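DILLSKA OPENS SPRING BEDDING EXCHANGE TO STATVILLE HOUSEHOLDS

STATVILLE, April – Dillska, the home textiles retailer, today announced the opening of its spring bedding exchange at the Price Street store. Customers may bring in used cotton sheets and duvet covers and receive store credit toward a new set. 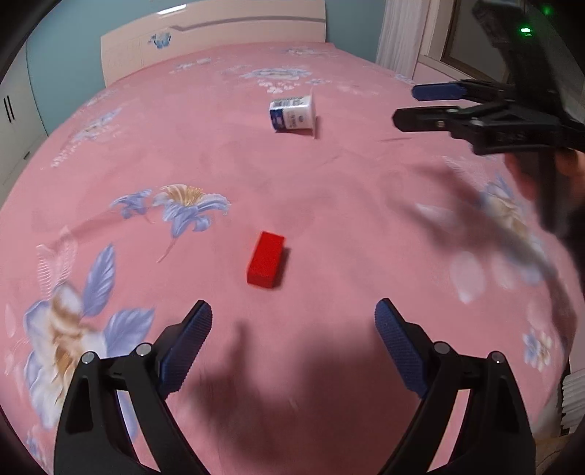
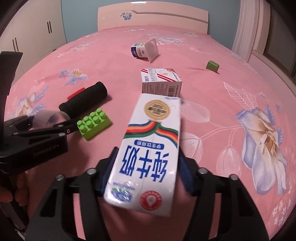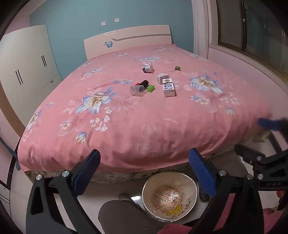

Pink floral bedding in a bedroom setting.

The exchange follows a winter trial in which 679 households took part. Returned bedding is sorted at the company's Derko warehouse, where sound pieces are laundered and passed to local shelters. Worn fabric is cut for industrial cloths.

"Families told us they had closets full of sheets they no longer used," said Lowri Bellis, director of retail at Dillska. "We expect to collect 2,000 pieces before the exchange closes."

Credit is limited to 2 sets per household. The spring range includes 112 patterns in twin, full, queen and king sizes. The exchange desk opens at 10 a.m. daily except Sunday.

Media contact: Colin Treloar, Dillska Press Office, Statville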